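I do my packing at the kitchen table the night before a trip, and after 5 years of train hopping I've finally got it down to something that doesn't end in tears! The trick that helped most came from Gearóid, my hiking buddy in Lillach: pack the small stuff first. Clothes squash into whatever room is left, but chargers and earplugs don't.

Roll your T-shirts, sure, but lay jackets flat on top — they crease less and you'll want one the minute you step off the train. Shampoo goes in a bottle of 100 ml or less, with a bit of plastic wrap under the cap. I skipped that once on the way to Skundby (in July, in the heat) and my socks smelled like coconut all week.

Rings and earrings go in a weekly pill box, one pair to a slot.

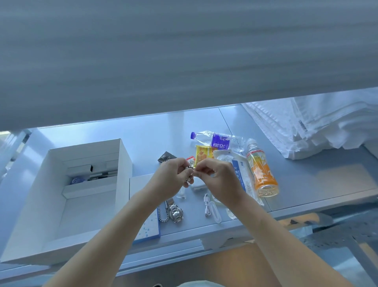 Necklaces I thread through a drinking straw and clasp at the end, so they don't knot up. Passport copies get folded into a shoe, and the real one stays on me. Oh, and leave a little space for cheese on the way home!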